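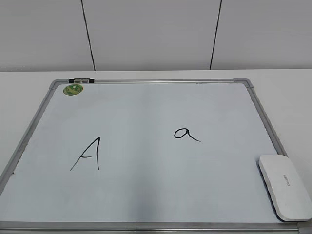

A whiteboard with a silver frame, lying flat on a table.

What did kids write on before paper was cheap?

I go through a lot of paper. Shopping lists, doodles, notes to myself that I lose in my coat pocket and find again in September. For most of history, though, paper was either expensive or hadn't been invented yet, and people still had spelling to practice. So what did they use? Mostly things they could wipe, scrape or squish and then use all over again!

Clay

More than 4,000 years ago, in the land we now call Iraq, kids who were learning to be scribes wrote on lumps of damp clay. They pressed the cut end of a reed into it, and each press left a mark shaped like a little wedge. We call that writing cuneiform (say it kyoo-NEE-uh-form). Got it wrong? Smooth the clay over with your thumb. Finished with the lesson? Squash it up and make a new tablet. Lots of the old school tablets dried out and survived, so we can still see where a student's wedges came out wobbly next to the teacher's tidy ones. I love that.

Wax

The Greeks and Romans had something that looked a bit like a tablet computer. It was a piece of wood with a shallow hollow in it, and the hollow was filled with wax, often colored black. You scratched your letters with a stick called a stylus. One end was pointy for writing and the other end was flat for rubbing out. Two boards could be tied together so they closed like a book and the writing didn't get squashed in your bag.

Slate

Slate is a dark rock that splits into thin, flat sheets. My great-uncle Valdemar Østergaard grew up in Prerkberg, and his class of 30 had a slate each, with a wooden edge. They wrote with a thin slate pencil, and he says the squeaking was terrible. You were supposed to clean your slate with a damp rag - most of them used spit and a sleeve. (Please don't.) The big blackboard at the front of the classroom started out as the same idea, just a lot larger.

Have you ever heard someone say they want to "start with a clean slate"? They mean forget what went wrong and begin again, and now you know where it comes from.

Try it yourself

Roll out some modeling clay until it's as thick as your finger. Snap a craft stick in half (ask a grown-up if it splinters) and press the corner in to make wedges. See if you can invent a sign for your name. Mine took me 8 tries and my neighbor Arnulfo Taipe still thought it was a chicken. Then squish it flat and write somebody else's.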